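Prosten kitchen set: known fault

In 12 of the 697 simulated episodes the mobile base drove through a chair leg and no contact was logged. Caroline Rugemalira found that the collision meshes of the chairs were missing in build 8. Please do not use these episodes for safety tests. The list is in the file bad_episodes. Arif Chin is preparing the repair for April.
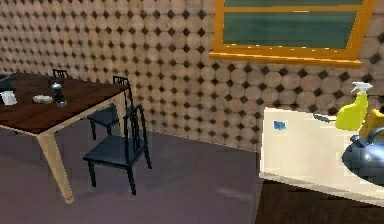 Dining side of the kitchen, with the dark chairs affected by the fault.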